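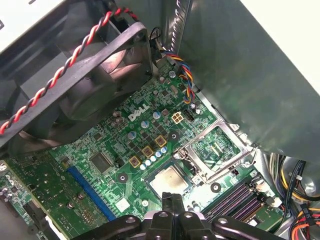 Keep the old desktop and open it up

By Eun-seong Min
November 2025
Print | E-mail

I think most homes and small offices throw out their desktop computers too early, and I think the main cause is that hardly anyone takes the side panel off. A desktop is one of the few machines we still buy that can be opened with ordinary tools. We should make use of that while we can.

My own view changed in February, when the office where I work, Drurar, planned to replace 14 desktops in one go. The complaint was that they were slow and noisy. I asked to look at them first. Eleven needed a clean, more memory or a new fan. The other three had faults I couldn't fix, and they went.

The parts cost us 276 pounds in total. It took me a good few evenings, and I'm no engineer. I learned what I know from a library book and from getting things wrong.

What helps is that the inside of a desktop is laid out in a way you can follow. The fan is a square thing with blades in it. The power supply is a metal box. Cables mostly go to plugs that fit one way round, and if you take a photo before pulling anything out, you can put it all back. 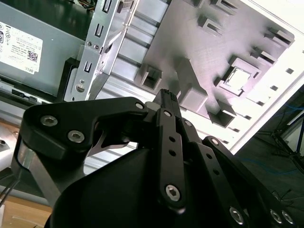
OPINION > HOME & OFFICE

There are fair objections. Old machines can use more electricity than new ones, and some can't run current software safely. A power supply should never be opened by an amateur, and I leave those shut. If the board itself has failed, it is often time to stop.

I also accept that some makers use their own shapes of board and fan plug, so a part from the shop down the road may not fit. I paid Trinon roughly 70 pounds for fans and had to send two back - my mistake, as I hadn't checked the connector.

Still, none of that is a case for skipping the look inside. Unplug it, lay it on its side on a table and see what is there. If it only needs the dust brushed out, do that and keep it another couple of years.

Share (11) | Comments (14)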